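Chapter 5
Wrapping, Folding and Putting Down

Most books on packing begin with the box. This one has put it off until now, and some readers will think that perverse. But a box hides bad work, and the trade has long been too willing to let it. The Zalter handbook gives 40 pages to cartons and 2 to the sheet that goes round the goods. We doubt its authors had wrapped much.
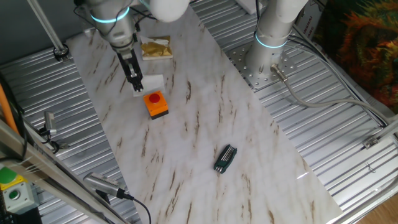
Foil has a better name than it deserves. Packers are told that it holds its shape, and so it does, including every shape you did not want. Once creased it stays creased. The crumpled gold foil on the small white tray shows the trouble well enough: it shines, it looks costly, and no amount of smoothing will make it a clean sheet again. The folded white napkin on the marble-patterned surface is a humbler thing — and a more forgiving one. A paper fold can be opened and made again, within reason.

The Szewczyk method, still taught at Drindcombe, claims that a good wrapper needs no practice on scrap. We have never seen this borne out. Zutulia, a firm that sells foil, says its sheets can be reused; it does not say how they look the second time.

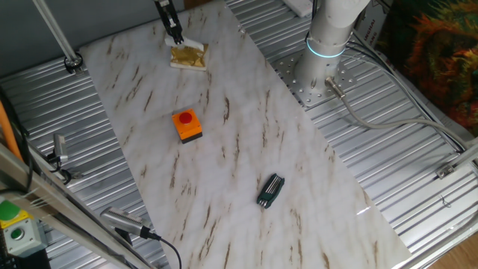

Putting the item down is a separate skill, and usually a neglected one. Press too hard and the foil takes the mark. Press too lightly and the item may slide when the base is moved. Section 5.2 deals with pressure, and with the doubtful advice that it can be learned by feel alone.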